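Re: [allotments] Slugs, again

On 12 May 2021, a list member wrote:
> Has anyone on the Osomville plots tried wool pellets? I've lost
> 13 lettuces since the weekend and I'm fed up. The copper
> tape did nothing. Also is the Wosex stuff safe with hedgehogs?

Oh, you poor thing, I do sympathise! I've been on plot 26 long enough to have tried most things, and yes, wool pellets were one of them. They worked a treat on the strawberries and hardly at all on the lettuces, which I put down to my being stingy with them. You need a proper thick ring, and you have to water it straight after so it mats together.
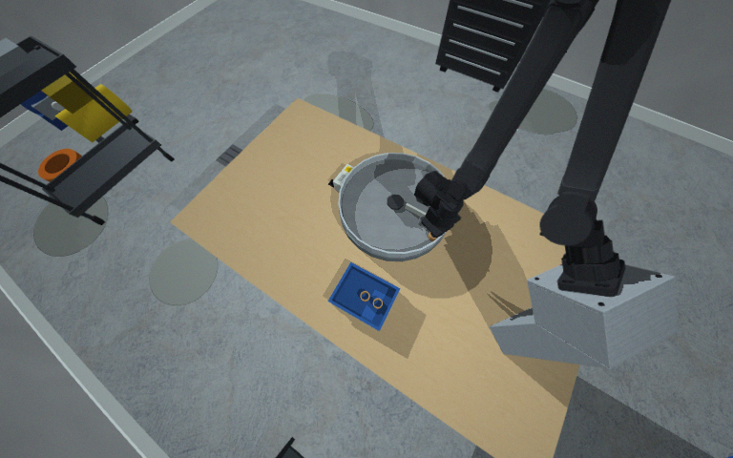 Can't help with Wosex, I'm afraid, I've never bought it. I'd read the packet very carefully before putting it anywhere near a hedgehog.

What's done the most good on my patch is dull old timing. I water first thing (never in the evening, however tempting after work) and I don't plant lettuces out until they've got a few decent leaves on them. I sowed mine indoors in February, lost a few to my own forgetfulness, and the rest went out big and tough. Then it's out with a torch after dark and a bucket. Horrid job, but ten minutes of it beats any gadget.

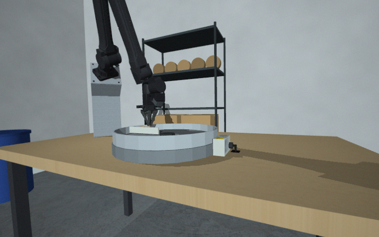

Do have a look under your planks and pots as well, they love it under there in the daytime. My other tip is to grow something they don't fancy. I've got a red lettuce called Alvarado that they mostly leave alone, though they went through the green one next to it like a dose of salts.

I've got 10 spare Alvarado seedlings on the windowsill if you'd like them, just shout. I can leave them by the bottom gate on the Wiloline side.

Plot 26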